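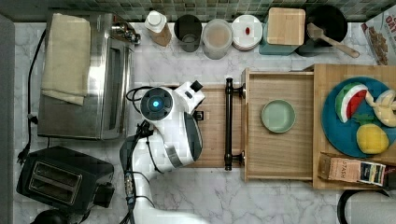 1 min read

Drawer cell: cable loop at the gripper

Posted in Maintenance, 1 September 2021

Hussam Mansour
Colleagues are asked to review the cable routing on the Okmont kitchen cell. The black cable leaves the gripper in a loop before running down the arm. I propose to shorten that loop, as it has caught on the bar handle of the drawer 13 times in 4000 cycles.

kuipers_service
I would advise against this. A shorter loop places the strain on the connector when the wrist turns fully. We replaced nine connectors last year on cables that had been tightened. Please add a second clip below the wrist joint instead.

Gireva_lab
We do not agree that a clip is sufficient. The approach path should be moved further to the left of the handle, and the cable left alone.

Hussam Mansour
The path cannot be changed before the end of September - the test plan is fixed. I will fit the clip and inspect the connector every 300 cycles.

kuipers_service
Agreed. Kindly record the wrist angle at each inspection.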